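中二階のあるあの白い建物、ついに中に入ってきました

駅の反対側に抜ける道を歩いたことがある人なら、一度は「あれ、何の建物だろう」と思ったことがあるはず。外から見るとただの大きな箱なのに、ガラス戸の向こうがやたらと明るくて、私もずっと気になっていたんです。あそこ、共同の作業場「Rivetham(リヴェサム)」として2月から使えるようになりました。さっそく午前中にお邪魔してきたので、忘れないうちに書いておきますね。

まず、広い! 入った瞬間に思わず上を見ちゃいました。天井がとにかく高くて、白い波板に白い鉄骨の梁がそのまま渡してあるんです。もともとは家具メーカーBarrosoの倉庫だったそうで、梁は塗り直しただけ、波板も張り替えていないとのこと。倉庫時代を知っている人に言わせると「前はもっと薄暗かった」らしいのですが、今の明るさからはちょっと想像がつきません。

改装を手がけたのは設計事務所のEkskaで、担当はオレシア・クズメンコ(Olesia Kuzmenko)さん。当日ちょうどいらしたので少しだけお話を聞けました。

「最初の案では真ん中に壁を立てて、部屋を二つに分けるつもりだったんです。でも模型を作ってみたら、外の緑が見えなくなってしまって。それで壁はやめました」

これ、大正解だと思います。奥のガラス窓とガラス戸の外に木の葉っぱが見えて、昼間の光がふわっと入ってくるんですよ。私は普段、窓が北向きの小さい部屋で仕事をしているので、正直かなりうらやましかったです(うちの観葉植物もここに預けたい)。

壁が白いのも効いているのかな。照明は丸い埋め込みのダウンライトと、吊り下げの細長い蛍光灯が場所によって使い分けてあって、オレシアさんいわく「手元で細かいことをする人と、ぼんやり考えたい人では、ほしい光が違うから」だそう。なるほど、と思ってメモしました。
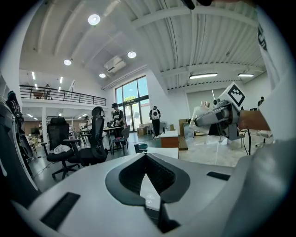

で、私がいちばん気に入ったのは中二階です。黒い金属の手すりがついたバルコニーみたいな場所で、木のプランターも置いてあります。上がってみると下の様子がよく見えて、これが妙に楽しい。誰かがテーブルに向かって黙々と手を動かしているのを見ていると、自分も何か作りたくなってくるんですよね。逆に下から見上げると、上にいる人が意外とくつろいでいるのがわかって、それもまたよし。

中二階の下は天井が低くなっていて、小さな照明が奥のほうまで続いています。開けた側とはだいぶ空気が違います。ずっと高い天井の下にいると落ち着かない、という人はこっちに荷物を置くといいかもしれません。私はたぶんこっち派です。前の日に寝不足だったのもあって、30分ほど座り込んでしまいました。

運営を任されているのはブンミー・ニルスワン(Boonmee Nilsuwan)さん。以前はBreveckという模型材料のお店にいた方で、木の板の反りの話になると止まりません。予定になかった板材の選び方講座までしていただきました(立て掛けっぱなしにしないで、ときどき向きを変えてあげるのがコツだそうです。うちの棚板、何年も同じ向きです……)。

気になる点も聞いてみました。これだけ天井が高いと、冬は寒いんじゃないですか?

「朝いちばんはやっぱり冷えますね。エアコンは早めに入れるようにしていますが、効いてくるまで少し待ってもらうことになります。上着は持ってきてください」とブンミーさん。隠さず教えてくれるのがありがたい。暖かい空気は上にたまるので、寒がりの人は朝だけ中二階に避難する手もあるそうです。

登録している利用者は、今のところ47人。上限は200人に決めてあって、それ以上は受け付けない方針だとか。広さからするともっと入れそうですけど、「大きいものを広げる人がいるので、床が空いていないと困るんです」とのことでした。たしかに、長い材料を横に置いたまま作業できる場所って、街なかにはなかなかないですよね。自宅で机をまわりながら板を切っている知り合いの顔が何人か浮かびました。

利用は登録制ですが、見学だけなら予約なしで大丈夫。入口で名前を書けば、中二階にも上がれます。一度に案内できるのは2人までなので、大勢で行く場合は先に連絡しておくとスムーズだと思います。飲み物の持ち込みは、ふた付きならOK。テーブルで作業中の人に話しかけるときは、手が止まっているタイミングでどうぞ、と入口にも小さく書いてありました。

駐輪場は建物の裏側です。表のガラス戸の前にとめたくなるのですが、そこは搬入で使うのでご遠慮くださいとのこと。私も最初、思いっきり表にとめてしまって、あわてて移動しました。すみません。裏へは左手の細い道から回れます。ちょっと暗いので、夕方に行く人は足元に気をつけてくださいね。

今後の予定としては、夜の開放時間を延ばすかどうかを検討中だそうです。仕事帰りに寄りたい人からの要望が多いようで、ブンミーさんも前向きでした。ただ、近所への音の配慮もあるので、まずは手作業だけの時間として試してみたいとのこと。決まったらまたこのコーナーでお知らせします。

私はとりあえず、来月もう一度行くつもりです。今度は反ってしまった棚板を持って、ブンミーさんに診てもらってきます!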